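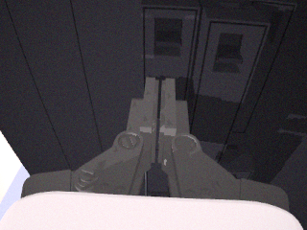 Fig. 9. Wrist view in the simulator, fingers closed with nothing between them.

Section 9. When the gripper says it's holding something and it isn't

I'm putting this one ahead of the calibration section, as it cost me most of May and I'd like it to cost you an afternoon at worst. The fault goes like this: the Tonport arm reaches down, closes, reports "grasp OK", carries nothing over to the drop point and carefully lets go of it. No error, no beep, and a perfectly green log! My worst run did that for 113 cycles before I came back from lunch.

What's going on is that Lanudham (the task runner) decides on a grasp from finger force alone. Two fingers squeezing each other make force too. If the "min gap" check is off, and it ships off in the Ambrose profile, a closed empty gripper looks just like a good grab.

Before you start

CAUTION: Do all of this in the simulator first. If you do have the real arm connected, take it out of Auto and keep your hands away from the fingers and the linkage arms beside them. There are plenty of places to get pinched in there, and the pads close faster than you'd think.

You'll need the simulator running, the wrist view open and the Ambrose profile loaded.

Reproduce the fault

1. Clear the log and set the run to single cycle.

2. Take the part out of the pick spot, so there's nothing for the arm to find.

3. Start one cycle and pause it right after the close command.

4. Look at the wrist view. You want what's in Fig. 9: the two fingertips side by side, just a thin dark slit running up between them.

5. Now read the grasp line in the log. If it says "grasp OK", you've got the fault. If it says "grasp EMPTY", your gap check is already working and you can skip to Section 10.

Note: don't go by the slit alone. A very thin part can look much the same from the wrist, so compare it with the gap number in the log.

Fix it

6. Open Grasp Settings and switch "min gap" on.

7. Close the fingers on nothing and press Zero. Wait for the reading to settle (mine takes a few seconds).

8. Set the minimum gap a little under your thinnest part. I got greedy and set it right at the part width, and then every slightly crooked grab got thrown out.

9. Change "on empty" from Continue to Stop and Hold. Please don't leave this one!

10. Save, restart Lanudham and run step 3 again. The log should now give you code 1145, "grasp EMPTY", and the arm should stay put.

CAUTION: Code 1145 stops the arm but doesn't cut its power. Press the stop button before you reach in to look at the fingers.

If it still reports OK

Check that the profile really saved. Grelberg controllers keep their own copy and will happily load the old one at startup, so push the new profile over by hand. Fiona Mackay found that after I'd swapped a good force sensor for another good force sensor, and I owe her a cake.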